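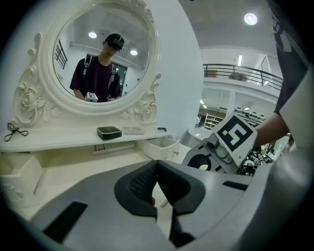

The round mirror with its carved roses, above the white vanity.

Moving your invoices over to the new Olteo link

If you opened your books on Sunday evening and found a yellow banner telling you the old bank feed was being retired, you weren't the only one. I've had a lot of emails (a lot!) and most of them ask the same thing, so I'll put my answer here and then you can all get on with your week.

Olteo is swapping the old overnight feed for a live link. The old one collected your transactions once a night and dropped them into your ledger by breakfast. The new one pulls them in through the day, so a payment that lands at lunchtime ought to show up while you're still eating. I moved my own books over in February and I'm pleased with it, although the first afternoon was a bit of a slog.

Before you press the big green button, please go and clear your "to review" pile. I didn't. I had 258 transactions sitting there waiting to be matched, and when the new link came on it brought in its own copy of the last 14 days, so a good chunk of them appeared twice. The duplicates are easy enough to spot (same amount, same date, slightly different wording from the bank) but it's dull work and I'd rather you spent the time on something nicer.

Then take a backup. Settings, Data, Export everything, and save it somewhere you'll find it again. Mine took some 80 seconds, and a bigger set of books will take longer. Don't close the tab while it's going.
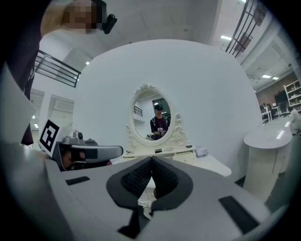 Once the backup is safe, switch off the old feed first and only then turn on the new one. The help page has these the other way round and I think that's where most of the trouble comes from. With both running, even for a few minutes, you get two sets of everything and the closing balance goes haywire. Old off, wait for the little grey tick, new on. You'll be sent over to your bank's site to give permission, and you may have to do it once for each account if you keep a separate one for VAT like I do.

A few of you use Fultix for receipts. It carries on working, but it does need reconnecting afterwards, and it won't tell you so! It just sits there looking perfectly happy while your receipts pile up on its side. Go into Fultix, choose Connected apps, remove Olteo and add it again. Anything you snapped in the meantime comes through on the next sync, and mine were all there.

Flerkix is a different story. The payroll journals still post, but they now arrive as one lump per pay run with no split by department. I've asked whether that's deliberate and I'm waiting to hear. If you rely on the split, I'd hold off moving until the end of your pay month, or be ready to type it in by hand for one run.

There's also a limit on rules. The old feed let you keep as many as you liked, and the new link stops at 200. That sounds plenty until you look at what you've collected over the years. I found rules for suppliers I'd stopped using ages ago, and one for a café that has since become a vape shop. Have a clear-out before you move, as the extras get left behind and you don't get to choose which ones.

Anyone on the Albers desktop version can ignore all of this for now. Your feed is separate, the banner was shown to you by mistake, and you can close it with the cross in the corner.

If your balance is out after the move, check the opening figure on the first day of the new link before you start hunting through individual lines. In my case it had picked up the end-of-day figure for the day before and then counted that day's payments again. Changing the start date by one day put it right. Reply to this email if yours does something odder, and tell me which bank you're with.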